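Ticket 3784
Subject: White table top, marks that won't shift
Status: Open, in the sense that a wound is open
Raised by: Divya Bhat
Product: Ulletti bench top, white, wood-grain finish

I was told to log this properly, so I am logging it properly. The bench top has marks on it. They are small. I would not normally raise a ticket over something smaller than a lentil, but the handover sheet says "surface to be free of blemishes" and I have to sign it.

Tried so far:

Damp cloth. No change to the marks. The cloth looks dreadful.

Washing-up liquid, warm water, second cloth. Same.

Braseck cream cleaner, a dab, rubbed along the grain as the tub instructs. One mark went. I was so pleased that I went looking for it again and found a different one.
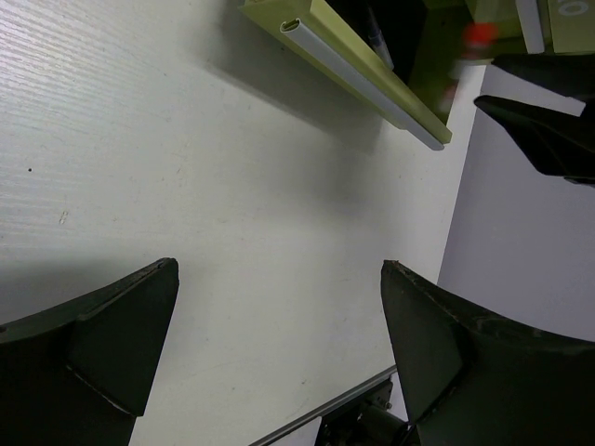

The grain is half the trouble. It's a very fine texture and whatever gets into it stays in it, so a wipe across just polishes the top of the dirt. Going along it works better but takes four times as long, and I'm on my third cup of tea. I have also rubbed hard at something for ten minutes before deciding it was a shadow.

Update, 11.40: Siiri Tamošiūnaitė suggested a white eraser, the school kind. It lifts pencil and leaves crumbs, which then have to be cleaned off. Net gain small.

Update, 14.15: Wilell sent over their leaflet. It recommends a "non-abrasive approach" and then a phone number, which rings.

I have left the two blue labels alone. They are stuck down near the back corners and I am not starting a second ticket about glue.
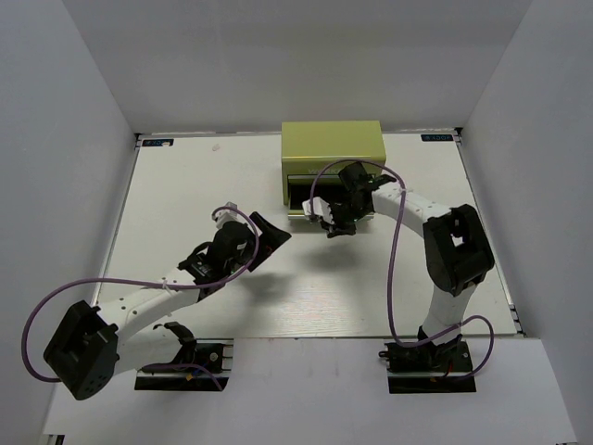 Denise Holroyd: Please don't use any more cream cleaner on it. I did the one upstairs with that in March and it went shiny in patches. Try a soft nailbrush and plain water, along the grain, then dry it with kitchen roll before you judge it. If a mark is still there after that it's probably a scuff and you can write "scuff" on the sheet.

Divya Bhat: Nailbrush requested. Writing "scuff" in the meantime, in pencil.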